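Ticket 1134 — Trukham bench cell, gripper stopping short of the black card
Status: open, waiting on parts

Hi all, and thanks for your patience with this one, I know it's been dragging on since February!

The arm faults on its approach to the card at the right side of the grey board. Same behaviour as ticket 1130, so I had a good long look through that one first (lovely notes, whoever wrote them).

Tried so far:
Re-seated the finger mounts and checked the bolts.
Re-taught the approach point and dropped speed to 110.
Went back to the Caldeira program, revision 1058. No change, I'm sorry to say.
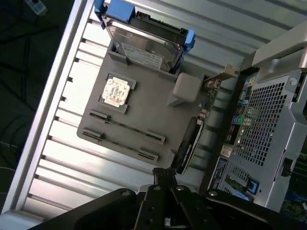
Wrist view at the approach point, fingertips just short of the card.

My hunch is the wrist offset — it was last set for the old fingers. Could someone at Prarska send through the calibration block, please? I'll leave the cell in manual until it arrives, so no need to rush over.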